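Why Do Pots Have Lids?

A pot of water on a stove is a very leaky thing. It doesn't leak out of the bottom (if yours does, tell a grown-up). It leaks out of the top, as steam, and every puff takes some heat with it. A lid keeps most of that heat at home.

The knob has a job too. Metal lids get hot, so you need something to grab that won't make you yell. Handles on the sides do the same for the pot.

You can learn all this from a toy stove, where dinner takes no time and tastes of nothing.

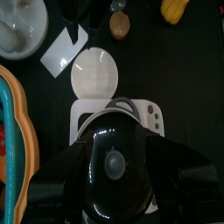
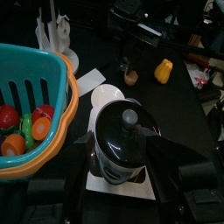 Now for the pasta problem. Put a lid on tight, turn your back, and starchy water foams up and heads for the floor. Starch makes the bubbles tough, so they pile up instead of popping. Cooks leave the lid tipped a little — a small gap lets the steam out and the foam calms down.

Want to test a lid? Ask an adult to boil 1000 milliliters of water twice, once covered and once not, and time both. Your job is to hold the clock and look important.

More from Ultari Kids
Why Toast Lands Butter Side Down
What Is Inside a Whistle?
Who Needs 425 Spoons?
The Secret Life of Soap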